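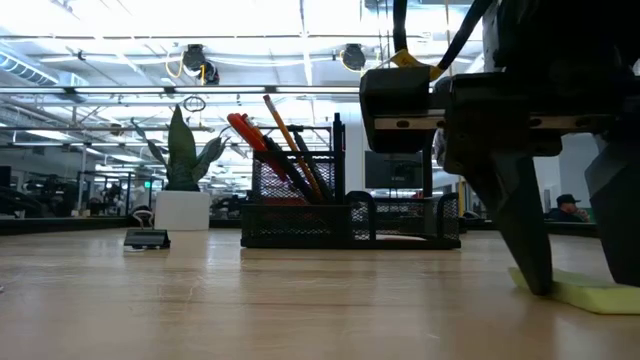 Before you ask whether a machine can tidy a desk, you should choose a chore small enough to judge. I began too large, with "clean the office", and learned nothing from it. Now I take one organiser and the things which belong in it. A mesh one with a tall part for pens and a low tray beside it is a good choice, because pencils that lean in all directions are much harder for a gripper than pencils in a row. A flat foam pad is also hard, as there is almost no edge to hold.

Step 1. Write the chore in one sentence. Mine is: "Every pen stands in the organiser and the sticky notes lie in their compartment." Setsuko Sasaki, who tests with me at Stillis, reads the sentence aloud. If we do not agree what it means, we write it again.

Step 2. Do the chore yourself with one hand, then with two. Note each time you wanted the second hand. For me it was always the scissors.

Step 3. Leave the other things where they usually stand. A plant or a lamp changes how an arm can reach, and a real desk has them.

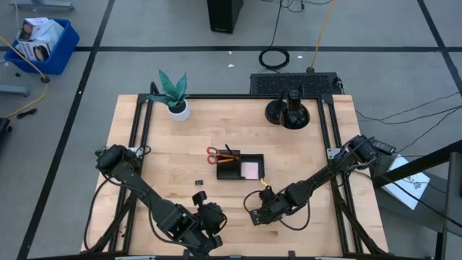
Two arms at the organiser, with the plant and the lamp left on the table.

Step 4. Run the chore 14 times and change the starting places a little between runs. Do not help. If you touch anything, that run is a failure – write down why.

Step 5. Measure the time from the first movement to the last. Our limit is 5 minutes. Hinata Iwasaki finds this generous, and I find it fair for scissors.

So, can machines do this chore yet? In our May runs single pens went well. Thin flat things did not, and scissors lying under a pen failed most often, as the arm pulled both. I would let a machine put away pens today if I could check the desk afterwards. For a whole untidy desk I still use my hands.

If you try this at home, begin with two pens and no scissors, and keep your notes from the bad runs.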